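Toy purge, and what to do with a green cookie tin full of tiny stuff
Small Spaces forum > Kids' Rooms and Playrooms
Thread, page 1

mostel_mama
Posted in February, 9:14 pm

Okay, I need some outside opinions before my husband and I have this conversation again. We have one room that does everything. It's where the kids play, where I pay bills, where the plants live, and where the fans go because there's no closet for them. Over the years the toys have slowly turned into what I call the crumbs. Not the big things! The big things are easy. I mean the single pig, the fake fruit, the erasers, the rings that came off something.

My new idea is one container, no lid, and whatever doesn't fit leaves the house. I spread a checked cloth on the floor so the little pieces wouldn't skate off under the cabinet (tile floors, you know how it is) and got going. 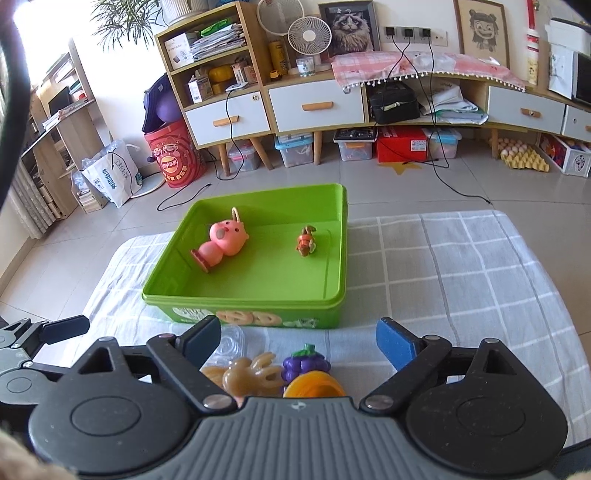 My rule for the first round is supposed to be "does anyone play with it." The trouble is that I'm the one doing the sorting, and I get sentimental about everything. The pig went into the green box right away, no discussion, and the little orange and brown animal went in beside it. The grapes and the rubber hand were still out on the cloth while I argued with myself. My husband, who claims he isn't sentimental, wants to keep the hand and ditch the grapes. I want the opposite. So, how do you all decide? And is one box crazy for two kids?

drawerdweller
9:31 pm

Not crazy. We did one box per kid and it held up for a good while, then birthdays happened. My advice is to leave the cabinet out of it completely for now. I see those white drawers with the orange handles and I know exactly what you're thinking, and if you start putting crumbs in drawers you will never see them again. I had 700 Nusen bricks in a drawer for three years. The kids thought we'd given them away.

Dušan Krasniqi
9:40 pm

I'm going to disagree with the no lid thing. A box with no lid becomes the place where everybody drops mail, hair ties, batteries. Put a lid on it and stack it under the cabinet with the clear bins. You already have the clear bins!

mostel_mama
9:52 pm

Dušan, the clear bins are the problem, lol. Things go in there and it's over. If there's a lid, my youngest will not open it. She'll just ask me for the thing.

Anyway, I kept going while everyone was typing. This is the order I ended up with, steal it if you want:

1. Everything out on the cloth, even the stuff you're sure about.

2. Animals first. They're quick and it makes you feel like you're winning.

3. Play food next. The yellow bowl stays because it gets used for every single game. For the grapes I was still on the fence, but they do look cute with the rest of the pretend kitchen.
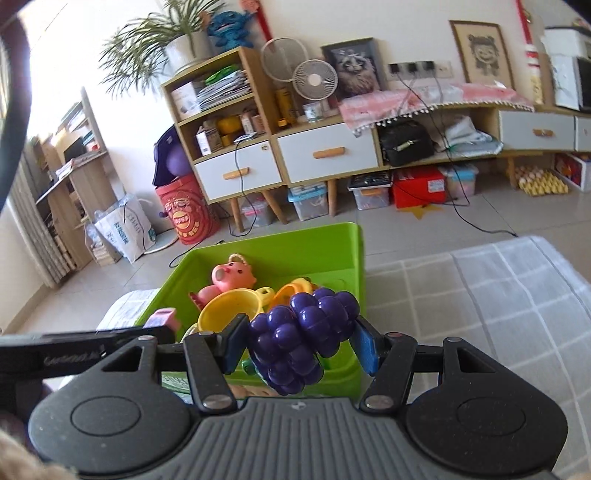

4. Stationery that's pretending to be a toy. Erasers, stamps, those mini notebooks. I say it goes to the desk. My daughter says it lives with the toys.

5. Mystery parts. One week in a cup on the counter, and if no one claims them, bye.

tilefloor_tess
10:05 pm

Number 5 is too kind. One night, max.

Also I'm with your daughter on the erasers. Mine never erased a thing in their lives, they're furniture for dolls. And I love the pink cloth on the cabinet, I had one a lot like it from Jurić when we lived in the old apartment and I regret leaving it behind.

Zlatko Matić
10:20 pm

Counterpoint on the whole project. I sorted like this, got it down to one box, felt great, and by summer we were back to three. It's the party bags. I now take the bag at the door and let them choose one item. They complained for about a month and then stopped. My sister thinks I'm a monster.

drawerdweller
10:26 pm

Your sister is right, Zlatko. Let them have the bag.

mostel_mama
10:48 pm

Ha, we're not ready for the one item rule. Moved up to the table for the last bit, my knees were done. The cookie tin is the official box now and it's play food only, with the coconut milk cookies on the front so the kids can spot it from across the room.

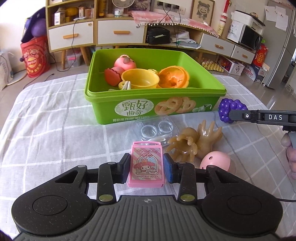 My Melody eraser, still under negotiation

The strawberry and the bun are keepers. The amber hands (there are two, of course there are two) are my husband's hill to die on, so fine, they can stay if they live on his shelf. I'm tempted to get one of those Drurkis divided trays for the rest, but the last one I bought only held hair clips.

Dušan Krasniqi
11:02 pm

Don't buy the tray. Use an egg carton, cut it in half, done. And put a lid on the tin!

tilefloor_tess
11:07 pm

No lid. Keep the grapes.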